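Tea towel
from Marichka's Household Encyclopedia, an entry I keep adding to

A tea towel (dish towel if you're in Canada or the States, glass cloth if you're my grandmother) is a flat piece of absorbent cloth used for drying dishes, cutlery and glassware. I've been writing these entries for my own amusement for years now and I can't believe it took me until entry 70 to get to the thing that hangs off my oven door every day of the week.

Name

The usual story is that the name comes from the English tea table, where a good linen cloth was used to dry the china, line the tray or wrap the pot to keep it warm. In New Zealand and Australia "tea towel" is the standard word, and you'll get a blank look in Adelaide if you ask for a dishcloth and expect to dry something with it. A dishcloth is for washing! My neighbour Volodymyr Vakulenko grew up calling both of them simply "the rag", and we've agreed to disagree.

Fibre and weave

Linen is the traditional choice. It's made from flax, it takes up water quickly and it leaves very little lint behind, so it's still what I reach for when I'm doing wine glasses. The catch is that new linen can be stiff and oddly water-shy until it's been through the wash a few times. Cotton is cheaper, softer and much easier to find. Then there's the half-and-half cloth, usually sold as "linen union", which has cotton running one way and linen the other and behaves about how you'd expect.

As for weaves, plain weave is flat and prints beautifully. Waffle weave has those little square pockets that hold a lot of water, though it shrinks like mad in the first hot wash. Huckaback is a bumpy old-fashioned weave that I adore and hardly ever see in shops now. Terry is the looped one, same as a bath towel, and great for pots, but it'll leave fluff all over your tumblers.

I have a huckaback from a small mill label called Usska that must be 16 years old, and it has gone the colour of weak tea in the middle. It dries better than anything else I own.

Souvenir and printed towels

You can't write about tea towels without getting to the souvenir ones. Lighthouses, wattle and banksia, recipes for lamingtons, calendars for years long gone, a map of Tasmania with a devil on it bigger than Hobart. Every school fete seems to produce one covered in the kids' self-portraits, and those are worth keeping even when the print has cracked. People do collect them seriously. I once went through a printed catalogue put together by a collector named Zinchenko that listed 3,418 of them, with notes on the hems (I read the whole thing over one wet September and regret nothing).

Irish linen towels tend to be the prized ones, especially with the colours still bright. If you've got one you want to hang on the wall, keep it out of direct sun.

Folding and storage

There are 3 folds that I know of in regular use. The long fold, in thirds lengthwise, suits an oven rail. The square fold stacks neatly in a cupboard. The roll is for drawers, and lets you see every pattern at once without digging.
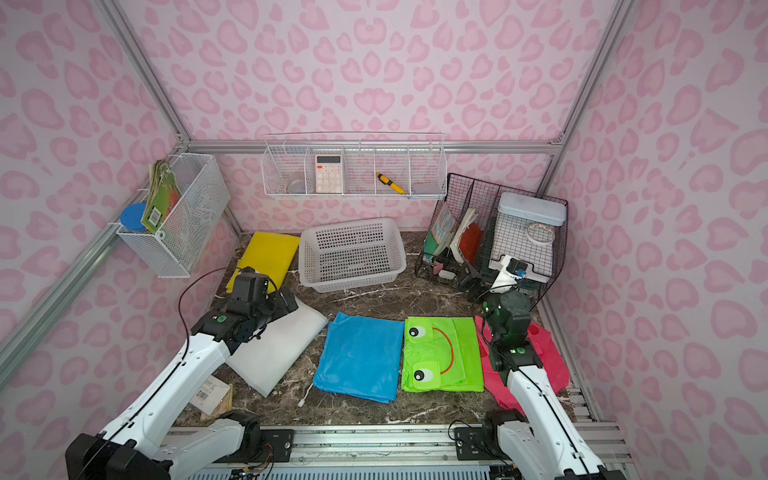

I'm a roller, and have been ever since my old flat with the one shallow drawer. Volodymyr folds his into squares and puts the freshly washed ones at the bottom of the pile, so that they all wear evenly, and I have to admit his towels look better than mine.

Washing

Hot wash, plenty of room in the machine, and no fabric softener. Softener coats the fibres and the towel just pushes the water around after that. Cotton and linen can both go on the line, and a good windy day will take most of the creases out of them. For curry and beetroot stains I soak overnight in a bucket with a scoop of Piviris, and if the stain's still there in the morning the towel gets moved to car duty.

Ironing is optional. My grandmother ironed hers, and she ironed the pillowcases too - I do neither.

See also: Apron; Dish rack; Oven mitt; Tray cloth

Entry last changed 2019-08-16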